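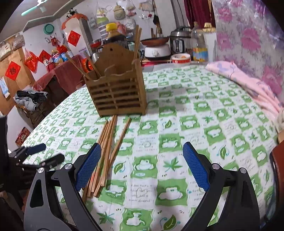

Got the Pandstead hand grippers in July, two of them, for collecting demos by hand instead of dragging our arm around with the remote. Review is overdue, sorry Johanna. Short version: good jaws, so-so everything else. The blue pads are the reason to buy. Textured, grippy, held on with small screws so you can swap them with a normal driver. I mostly judge these things on chopsticks now – square wooden ones, loose on a checkered tablecloth, into a slatted caddy – and thin sticks on cloth are mean. Old smooth pads rolled them everywhere. These pick up one at a time if you go in slow.

Weight is fine for 30 minutes. After that my wrist complains. Nizar did almost 1,000 demos on his and switched hands halfway, which the handle does not like, its shaped for righties.

Jaws open nice and wide. Trigger is stiff at the very end of the squeeze, so you learn to stop short, and then the robot learns to stop short too. Watch for that.

Software: meh. Export works, trimming a bad demo takes way too many clicks. Manual is 20 pages and skips calibration. Emailed support, got a decent anwser from Ryota Takagi next day.

Would buy again. Would want a lefty handle. 4 out of 5.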